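Pageants & People | Behind the Scenes
27 February 2021
By Yến Chu
14 comments | 61 shares

I have watched pageants on TV since I was small enough to fall asleep before the crowning, so when the Lotgate Pageant School opened its doors for an afternoon I had my coat on before I'd finished reading the invitation. The school rents the upper floor of an old dance studio, and every summer it gets 30 young women ready for the state competitions in August. Visitors went up in small groups, masked, and we were out again by four.

Our guide was Sang Đặng, who coaches interviews and used to work in local radio. He started us in the walking room, a long space with mirrors down one side and tape on the floor, and made all of us try it! I was terrible. My heels are fine on carpet but on a sprung floor I went along like a newborn giraffe, and a girl of about sixteen very kindly showed me how to turn without looking at my feet.

Next came coffee and a chance to talk to the students, which I could have done all day. One is in nursing school, another plays the cello, and two of them are cousins who will be competing against each other this year (their grandmother has refused to say who she's rooting for).

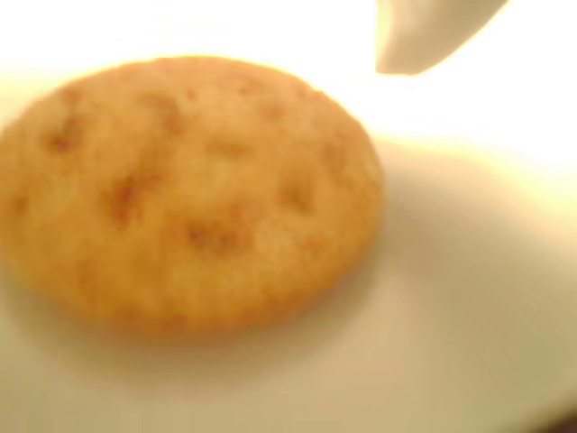

What does a season at the school cost?
The full program is $3,395, or $2,895 for students who bring their own evening gown, and both prices cover interview coaching, walking lessons and the practice finals.

That's real money for most families, and I was glad to hear there are 5 scholarship places. Those are decided by a short essay and a phone call, with no photo asked for. I love that.

The gowns are next door, on loan from a dressmaker called Bùi, and I'm afraid I lost the group for a while in there. There was a sea-green one with a cape that had been worn by three different finalists and taken in or let out each time. You could see the old stitch lines inside the hem if you turned it up.

But the best part of the afternoon was the mock interview. Sang sits behind a desk, sets a kitchen timer and asks whatever comes into his head. One student was asked to explain her hometown to someone from the moon

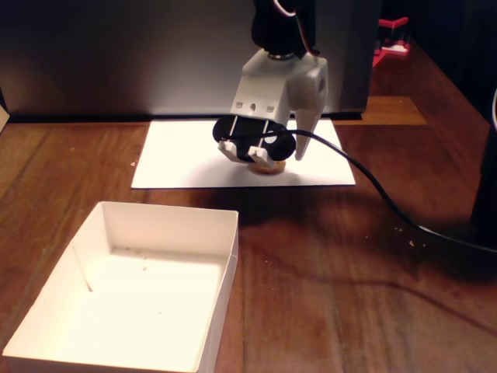
and she talked about the smell of the bakery on her street and the way everyone honks at the same stop sign. The whole room clapped. When it was my turn I got a question about my worst haircut and used up all my time on the bangs.

The next open afternoon hasn't been set, but you can leave your name at the front desk. Park behind the building; the street fills up fast.

Tagged: pageants, open house, coaching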